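# Doblar trapos, otra vez

Llevo desde octubre metida en el proyecto Juvari y casi todo el mundo me pregunta lo mismo: ¿pero qué haces exactamente? Pues doblo trapos. Bueno, los doblan los brazos, y yo los muevo a distancia mientras se graba todo, para que luego el modelo tenga de dónde aprender.

Cada intento que guardamos es un episodio. Ahora mismo vamos por 3875 y, de esos, 490 son de tela doblada en cuadrado, que es lo que me ha tocado a mí (las toallas grandes las lleva el otro turno, ¡y menos mal!). Ayer hice 73 antes de comer, mi récord personal, y acabé con las muñecas pidiendo vacaciones.

Lo que más me cuesta es agarrar la tela cuando ya está doblada. Si bajas poco la pinza, se te escapa. Si bajas demasiado, hundes los dedos en el montón y lo arrugas todo, y el cuadrado tan mono que tenías se convierte en una cosa con picos. Y claro, luego hay que decidir si ese episodio vale o no.
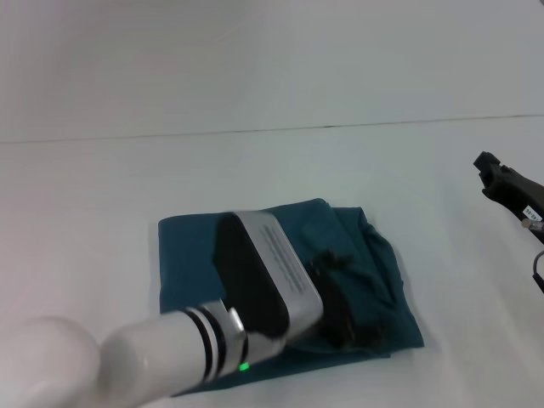 ## ¿Y los que salen feos?

Al principio los borraba todos. Me daba vergüenza, la verdad, como cuando te corrigen un examen delante de la clase. Pero en Juvari preferimos guardar también los intentos en los que la tela se arruga y el operador la vuelve a colocar, porque el modelo va a arrugarla seguro y necesita haber visto cómo se sale de ahí.

Así que ahora tengo 2 carpetas: «limpios» y «con arreglo». En la segunda solo entra lo que termina bien, aunque el camino sea un desastre. Si suelto el trapo fuera de la mesa o me quedo parada pensando demasiado rato, fuera.

Otra cosa que he aprendido a base de repetir: hay que cambiar la posición de salida todo el rato. Yo tenía la manía de dejar la tela siempre en el mismo sitio, bien rectita, y me salían episodios casi calcados. Ahora la tiro sobre la mesa sin mirar y empiezo desde donde caiga (es bastante más divertido, también).

La semana que viene empezamos con camisetas. Las mangas me dan pánico, ya os contaré.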